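Skosby Publishes Remote-Control Demonstration Results and Asks Buyers to Read Them Carefully

VOSVILLE, 2026-03-17 – Skosby, which tests automation equipment for small manufacturers, today published the results of its trial of remote-control demonstration, the practice of having a person steer a robot through a task so that software can learn to copy it. The company is not recommending that customers buy such a system this year.

Operators in Vosville recorded 578 demonstrations in simulation using the Malinowski hand controller. After review, 247 were judged clean enough to train on. The rest contained long pauses, second attempts or contact with things the gripper should have stayed away from.

"We kept being told that anyone can teach a robot in an afternoon," said Thandeka Venter, who led the trial. "Our operators needed about 3 weeks before their recordings were worth keeping, and these are people who handle machinery for a living." 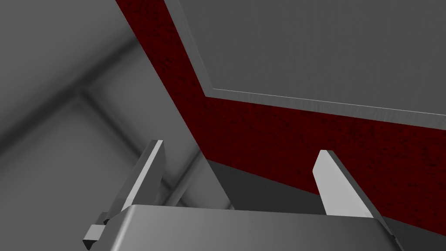 Simulation is where most vendors now invite customers to start, and Skosby has doubts about that too. Renders look tidy and cost little to produce. They also make it easy to forget how much of the job is judging distance on a screen. With both flat fingers wide open and nothing between them, an operator still has to decide how far off that speckled dark red surface is, and the housing of the gripper hides part of the view. Several operators said they were guessing at depth and correcting late. A policy trained on those recordings will learn the late corrections along with everything else.

Skosby also compared remote control with guiding a real arm by hand. Hand guiding gave smoother paths, but it put the operator's own body in the way and tired people quickly. The report does not name a winner.

"I would like to see one vendor publish its discarded recordings," said Kagiso Steyn, who reviewed the data. "Until then I treat a success rate of 100 percent as a statement about editing."

A second trial, on physical equipment at the company's Dundness site, is planned for September. The full report and the review criteria are available from Skosby on request.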